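Workshop Practice 1: Unit 4 handout
Gears on a peg plate: laying out, fitting and checking

Grelilstead Technical College, Engineering Foundation
Notes prepared by Sanne De Bruijn. Bench sessions run by Shanti Prajapati.

Read sections 1 to 3 before the bench session. Section 5 is done in pairs and handed in.

1. Terms used in this unit

Spur gear: a wheel with straight teeth cut parallel to its axis.
Bore: the hole through the centre of the gear.
Peg: a short fixed post that the gear turns on. In the workbook this is sometimes called a post or a pin. Use "peg" in your answers.
Base plate: the part that carries the pegs.
Centre distance: the distance between the centres of two neighbouring pegs.
Backlash: the small amount of free movement between two meshed teeth.

2. Centre distance

For two spur gears of the same module, the centre distance is the module multiplied by the sum of the two tooth counts, divided by two.

If the pegs are too close the teeth bind. If they are too far apart the backlash becomes large and the teeth meet only near their tips. On a plate with fixed pegs you can't adjust this, so the right gears have to be picked before anything is fitted.

Worked problem: two gears have 40 teeth each and a module of 1 mm. The sum is 80, half of that is 40, and the centre distance is 40 mm.

3. Laying out

Clear the mat before you begin. Put the base plate down flat with the pegs pointing up, near the middle of the mat where you can reach it from both sides. Gears go flat beside it and not on top of each other. A gear laid on its edge will roll, and teeth get nicked when it reaches the floor.

Small metal parts show up well on a dark mat. On the bare white table they are easier to miss.
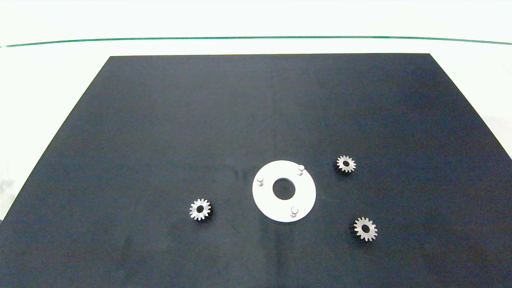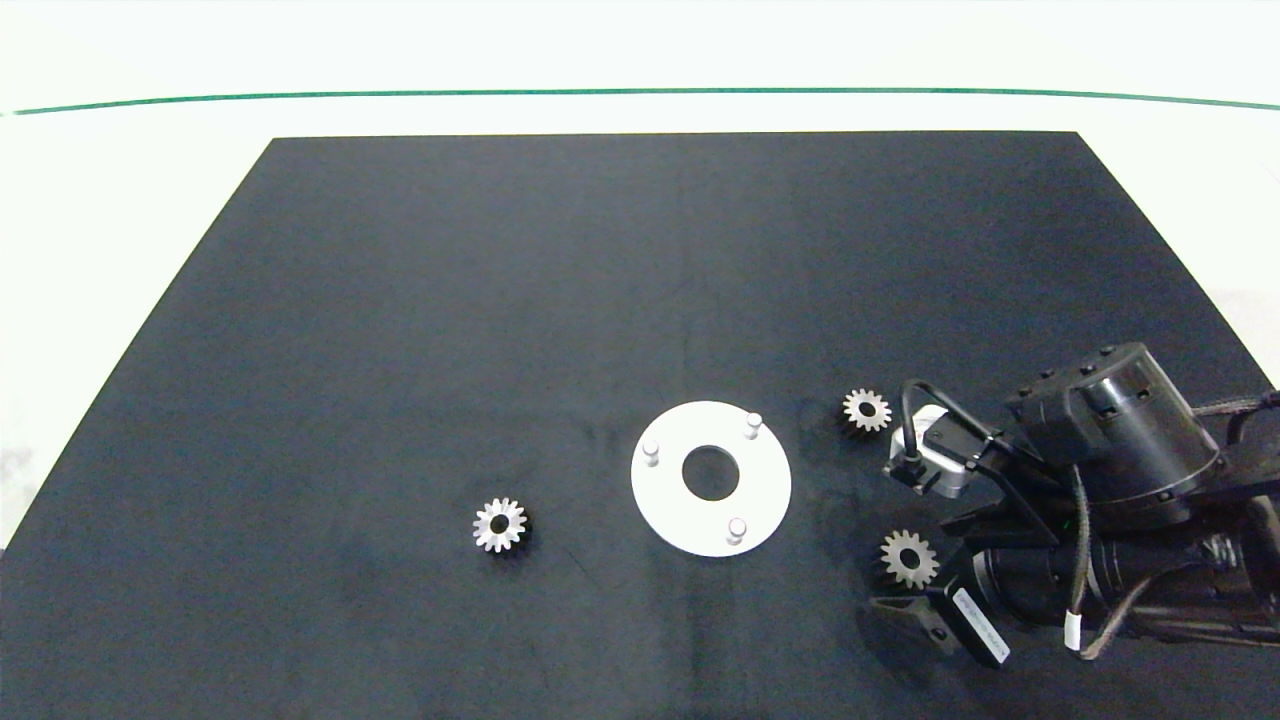

Fig. 4.1 and 4.2. White base plate on the dark mat; in both, with three small spur gears.

4. Fitting

Hold the gear by its outside, level with the plate. Bring the bore over the peg and lower it. It should go down under its own weight or with very light pressure. If it stops part way, lift it off and start again, as pushing on one side tilts the gear and jams it.

When fitting a gear next to one already in place, lower it until the teeth almost touch, then turn it slightly until they line up. Do not force teeth past each other.

Once the gears are seated, turn one slowly through a full revolution. Feel for tight spots. A tight spot that comes round once per turn usually means a damaged tooth or dirt in a gap. Brush it out and try again before reporting it.

5. Bench task

a) Lay out the plate and gears as in section 3.
b) Sketch the plate from above, marking the pegs and the central hole.
c) Measure each centre distance twice and write down both readings.
d) Fit the gears and turn them. Note any tight spots.
e) Take everything off and return the parts to their tray.

Reading: Wuyts and Nuchit, course workbook, exercise 324.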